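# 第8章 扉操作における接触異常と停止設計

## 8.1 事故の概要

2021年10月26日、Plarura社の実験棟において、移動マニピュレータSolgateが室内扉の開放動作中に扉の自由端へ台車を押し付け、ガラス格子戸の下框を変形させた。人的被害はなかった。機体側では手首の力覚センサの取付部に緩みが生じ、ハンド外装の一部が割れた。

当日の作業は、居室から廊下への物品搬送を自動で行う評価試験である。機体は扉の前で停止し、ノブを把持して回し、扉を手前に引いたのち、開口部を通過する手順になっていた。把持と回転は正常に終了している。異常は引き動作の後半で始まった。制御ソフトウェアHouの記録によれば、扉角度の推定値が更新されなくなった時点から非常停止まで3秒を要しており、その間、台車は後退指令と前進指令を交互に受けていた。

本章では、この事例を用いて次の事項を扱う。

- 扉角度の推定が途絶する条件
- 接触力の監視と停止指令の優先順位
- シミュレーションで検出できる異常と、検出できない異常の区分

剛体の運動学と力制御の基礎は前章までの内容を前提とする。ヒンジ機構の拘束式に不慣れな読者は、先に第3章を復習されたい。

## 8.2 扉という作業対象

扉は1自由度の回転機構であり、運動学上の記述は単純である。ヒンジ軸の位置、ノブまでの半径、および開き角が与えられれば、手先の目標軌道は円弧として定まる。難しさは、これらの値が現場で正確に得られない点にある。ヒンジ軸の推定誤差が10 mmあるだけで、把持を保ったまま引く手先には半径方向の内力が生じる。剛性の高い位置制御を用いれば、誤差はそのまま力に変換される。

ガラスを広く用いた扉では、計測の問題が加わる。能動照明型の距離センサでは、投射光が透過または鏡面反射し、ガラス面の距離値が欠落することがある。有効な点群は框と桟に偏り、平面の当てはめに使える点が減る。Solgateの知覚部は、有効点が規定数を下回ると直前の扉角度を保持する仕様であった。保持値であることを示すフラグは出力されていたが、Hou側の軌道生成部はこれを参照していなかった。

その結果、実際の扉は開き続けているのに、制御系の内部では扉が途中の角度で静止していることになった。軌道生成部は手先の遅れと判断して引き指令を増し、回避部は自由端との干渉を検出して台車を逆方向へ動かそうとした。二つの指令は同じ周期で競合した。

## 8.3 再現環境

原因調査では、シミュレータNelluraに室内環境を構築し、開放動作を再現した。扉は片側にヒンジをもつガラス格子戸で、ノブは丸形である。扉の初期角度、ノブの摩擦係数、床面の摩擦係数を変数とし、引き動作の区間に知覚欠落を挿入した。図8.1に、扉が開いた状態の再現環境を示す。

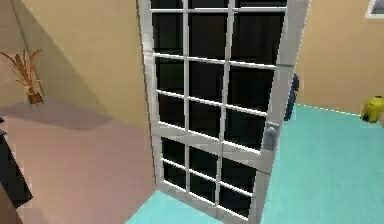 図8.1の環境について、草稿を読んだ査読者からは、描画上のガラスが暗色の不透明な面に近く、実機の距離センサで起きる欠測をこの環境だけで論じるのは無理ではないか、との指摘が寄せられた。同じ査読者は、欠落を人為的に挿入した試行と、センサモデルから自然に生じた試行とを同じ表にまとめるべきでないとも述べている。

この指摘は妥当である。描画モデルと距離計測モデルは独立に定義されるため、画面上の見え方から欠測の有無を判断することはできない。今回の再現では光学的な透過を計算しておらず、角度推定が保持値に切り替わった後の制御系の挙動だけを対象とした。欠落の発生頻度については、別に実機計測が必要となる。本章の表では、二種類の試行を分けて掲げる。

## 8.4 停止が遅れた理由

力覚センサの停止閾値は22 Nに設定されていた。この値は扉を引く方向の力に対して定められたもので、半径方向と鉛直方向の成分は監視対象に含まれていない。事故時の力は半径方向に集中しており、引き方向の成分は最後まで閾値に達しなかった。

さらに、台車と腕では停止判定が別々の処理として実装されていた。台車側の接触検出はバンパの押下に依存する。下框が当たったのはバンパの上端より高い位置で、スイッチは作動していない。記録に残る最初の停止指令は、操作者が押した非常停止によるものである。

以上から、次の設計上の不備が特定された。

1. 保持値のフラグが下流で参照されず、古い角度が現在値として扱われた。
2. 力の監視が単一方向に限られ、拘束誤差による内力を捉えられなかった。
3. 軌道生成部と回避部の競合を調停する上位の処理がなかった。
4. 台車の接触検出範囲が、扉の框の高さを含んでいなかった。

第1項の修正だけでも今回の経路は遮断できる。ただし、角度推定が誤った値を有効値として出力した場合には、第2項以降の不備が残っていれば同様の押し付けが起こりうる。推定の信頼性と停止機能は独立に設計し、独立に検証しなければならない。

なお、停止後の姿勢にも注意を要する。ノブを把持したままサーボを保持すると、拘束誤差による内力が解放されない。把持を直ちに解けば、ドアクローザの付いた扉は閉じ方向へ動き、開口部にある台車や人に当たる可能性がある。停止時の手先の剛性をどこまで下げるかは、扉側の復帰力を測定したうえで決める。具体的な測定手順は8.6節に示す。

## 8.5 本章で用いる記号

扉の開き角を θ、その推定値を θ̂、ヒンジ軸からノブ中心までの水平距離を r とする。手先に作用する力は扉に固定した座標系で表し、接線方向を Fₜ、半径方向を Fᵣ、鉛直方向を F_z と書く。開く向きを θ の正とし、Fₜ の符号もこれに従う。Fᵣ はヒンジから自由端へ向かう向きを正とする。

推定値の経過時間 τ は、θ̂ が最後に新しい計測で更新された時刻からの差である。保持値が出力されている間、τ は増加を続ける。次節では、τ の上限を台車速度と r から定める方法を導く。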